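Budgeting for the second handheld gripper

September is when I have to put numbers on next year's equipment, and this year the only line that matters is the gripper line. I have one handheld gripper in service, I want 2, and I have 3000 dollars to do it with. That figure includes spares, tooling, shipping and whatever I forgot. I am writing the plan down mostly so that I can check it against the receipts next summer.

The first question was whether to buy a second complete unit or build one from parts. The quote from Totel for a complete unit fits inside the budget and leaves almost nothing for spares. The Mensah kit costs a good deal less and arrives as a bag of hardware, a body, a trigger linkage and a drawing. I have built one of these before. It took me two weekends, one of which went to a linkage pin that was slightly oversize. If I price my own time at zero, the kit wins. If I price it at anything sensible, the two come out close enough that the spares decide it.

So, spares. I went back through my notebook for the current unit and listed every part I replaced. The body has never been touched. The trigger return spring went once. The camera cable went three times, always at the connector, always from being pulled sideways. Everything else on the list was fingers. I had budgeted fingers last year as if they were a fixed part of the tool, and they behave like drill bits. They belong under consumables, and that is where they are going.

Abdul-Rahman Sulemana runs a similar setup in Grusilthorpe and keeps better records than I do. He sent me his spreadsheet. He logs hours per finger set and retires a set at 80 hours whether or not it looks worn, on the grounds that a set that is going soft at the mounting screws spoils work before you can see it. I thought that was wasteful when he first told me. After reading my own notes I have adopted the same limit. My worst stretch of unusable recordings was made with one tip sitting a little out of line with the other, and I spent most of a month blaming the camera calibration.

With that limit, my planned hours for the year, and two tools sharing the load, I can work out how many sets to order. Printing them in house is cheaper per set but ties up the printer overnight, and the printer has other work. Rusto will print a batch to my file for 134 dollars including inserts. I have had one batch from them. The holes were on size and the mating faces were flat, and I have no further opinion. Two batches go in the plan.

The item I argued with myself about longest was a second camera. The plan has to allow for one if both tools are to run at the same time, and that was the whole reason for wanting two. I considered sharing one camera between them with a quick-release mount. I tried this on the old tool with a thumbscrew plate. It works mechanically, but every swap means recalibrating, and I know that by the third swap of an evening I would skip it. Second camera stays in.

Things I took out of the plan:

A padded carrying case. The tool moves from a shelf to a table and back.

Force sensing fingertips. I would like them. They would take the whole spares allowance, and I have no software that reads them.

A motorized stand. Same reasoning, larger number.

Things I put back in after taking them out: strain relief for the camera cables, and a proper set of hex drivers. The ones I own are rounded, and a rounded driver costs more than a new one once it has ruined a screw.

The current order is therefore the Mensah kit, one camera, two Rusto batches, four cables with right-angle connectors, strain relief, drivers. There is a small amount left, which I am holding until the kit has been assembled and I know what is missing from the bag. Totel's quote stays open until the end of the month in case the kit goes out of stock. 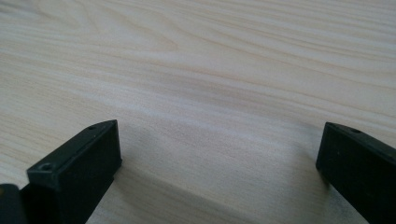

Work surface is the last line and the one I nearly left blank. A bare table is free if you already own it, but it still has a specification. Mine is that it should be matte, flat and plain, and large enough that the tool can come in low without the far edge getting into view. Pale wood with a quiet grain meets that well enough. Black fingers stand out against it, both tips are easy to pick out with the gap open, and the shadows they throw are soft and gray. I had a dark rubber mat in the draft and have removed it, as I would lose the outline of the fingers against it. If the second tool ends up on a different table I will look for something of a similar tone, and that can come out of the remainder.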